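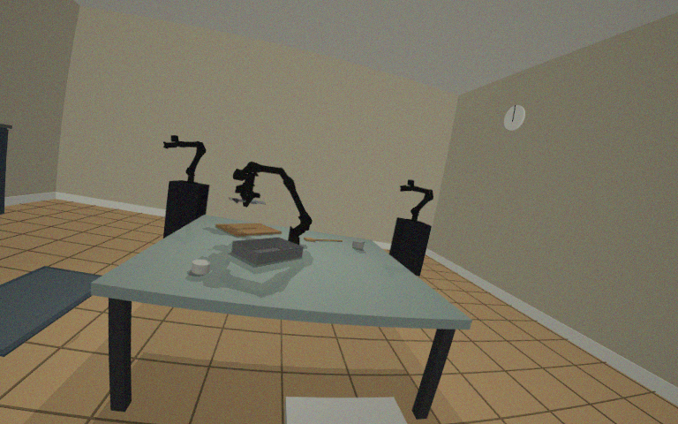

Simulation render: Harvey Sutherland / Clollura

Do safety rules apply to a cell that only exists in simulation?

Harvey Sutherland
Posted 4 September 2021

I look after a small simulated cell for our group. One table with an arm mounted on it, two more arms on pedestals behind, and a few things to handle: a tray, a wooden board, a cup, a utensil. Our new written practice says every cell, "physical or virtual", needs a risk assessment before anyone runs a policy in it. I have been told to fill in the same form we use on the shop floor, all 50 lines of it, including emergency stop locations and floor markings.

I don't see what this buys us. Nothing in there can hurt anyone. We ran 800 episodes in February without a form and the sky stayed up. Is there a standard that really requires this, or did somebody write "virtual" because it sounded thorough?

Audrey-Anne Thibodeau

I don't know of one that does. The robot safety standards I work with are about hazards to people, and a render has no people in it. Whoever wrote your practice should be able to name the clause. Ask them, in writing, and see what comes back.

That said, I'd be careful about throwing the whole thing out. The trouble starts when a policy leaves the simulator. At Givstead we had one that behaved nicely until we put it on hardware, and then we found the joint speed limits in the model file were the maker's maximums and had nothing to do with what our cell was allowed to do. Your three arms are fairly close together by the look of it. Do their reach envelopes overlap? Does the simulator stop an arm when it hits its neighbor, or let it pass through? I would want that written down somewhere.

So skip the e-stop map. Keep a short record: speed and force limits, where they came from, collision settings, software version, who changed what. Ours is 4 pages and people do read it. Then do a full assessment on the real cell, from scratch, with nothing carried over on trust.

Arif Wuisan

just fill in the form. N/A on most lines, takes ten minutes. we do it at Surari and no auditor ever looked past page one

Maëlle Paquette

I'd disagree with Arif. A form full of N/A is worse than no form. Six months later someone building the physical cell finds a signed risk assessment with the same cell name on it and assumes the work has been done. I have seen exactly that - it was item 582 in our log and it took a long time to untangle.

If they won't drop the requirement, at least get "SIMULATION ONLY" into the title and the file name. And 800 episodes tells you about the simulator. I wouldn't quote it in a safety discussion.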